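Mosisstead Carry Bag, Black Twill
Made by Juntunen for Rirnumstead Dry Goods
Item 790

Home > Bags and Soft Goods > Carry Bags > Mosisstead

The Mosisstead is a soft, unlined carry bag in black cotton twill. It has no frame, no foam and no stiffener in the base, so it folds flat into a drawer or the bottom of a suitcase. We have stocked it since the shop moved to Risidow, and it is the bag most of our staff take home.

It comes in one size and one colour. The body is cut from heavy twill and the main seams are curved, which lets the sides fill out when the bag is loaded and settle back when it is empty. There is one open pocket inside and one on the outside. Both are wide enough for a phone, keys and a folded shopping list.
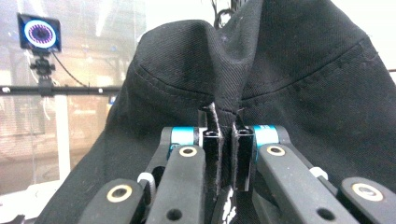
Twill is woven so that the threads step across each other on a slant. It takes a fold more easily than canvas of the same weight and tends to hide small marks better. With black cloth the slant is easiest to find where the light falls across a raised fold, and in the deeper creases it goes almost fully black. The stitching is black as well, and the curved seams run in towards each other over the cloth. If you prefer contrast stitching, have a look at the Risidow tote, which has the same body in navy with cream thread.

Specifications

Material: 100% cotton twill, heavy weight
Colour: black
Thread: black polyester
Lining: none
Handles: two, self fabric, long enough to go over a shoulder
Closure: single press stud
Pockets: one inside, one outside
Load: tested to 5 kg
Country of sewing: Canada
Item number: 790
Pattern number: 1414

Sizing and fit

The base will take a loaf of bread laid lengthwise, or a pair of adult winter boots side by side. Handle drop is generous enough to wear over a parka. People under 150 cm may find the bag sits low on the hip, and the handles can be shortened with a knot or by any alterations shop. We don't shorten them in store.

Care

Wash cold, inside out, with other dark colours. Hang to dry. The cloth can go in the dryer on low but will lose a little length the first time. Iron while slightly damp if you want the creases out. Don't use bleach.

Colour may rub off on pale clothing during the first few wears. A cold wash before first use takes care of most of it. 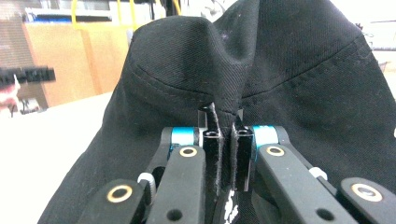

Lint is the main complaint we hear, and it is a fair one. Cotton twill in a dark colour picks up fluff from towels, scarves, car seats and pets. The white specks scattered over the black are typical of what gathers on it, and they are easier to spot across the broad flat folds than down in the creases. A sticky roller or a damp hand will lift them. Run the roller along the seams first, where the raised thread tends to hold fluff, then over the rest. Washing the bag with a towel will make matters worse.

Repairs

Juntunen will resew any seam that opens in normal use, at no charge, for as long as they are making the pattern. Bring the bag to the counter or post it to us, clean and empty, with a note of your name and the seam that needs work. Holes, burns and dog damage are quoted separately. Repairs are done by Szabolcs Hegyi in the back workroom and usually take two weeks, longer in April when the ski bags come in.

Price and ordering

$70, tax extra. Bulk orders for schools and clubs can be printed in white, one location only. Send us the artwork before you order so we can check that the lines are heavy enough to print on twill. Fine lettering fills in on the slant of the weave and we will ask you to enlarge it. Printed bags can't be returned.

Unprinted bags can be returned unused within 30 days with the tag on.

Questions from customers

Will it stand up by itself? No. It slumps when empty and leans when half full.

Is it waterproof? No. It will keep off a light shower for a short walk. For wet weather, see our waxed bags.

Can I buy the cloth? Yes, by the metre, at the cutting table only. We don't ship yardage.

Is there a zippered version? Juntunen made one for a season and dropped it. There are no plans to bring it back.

See also: Risidow tote, navy. Waxed market bag, olive. Replacement press studs, pack of four.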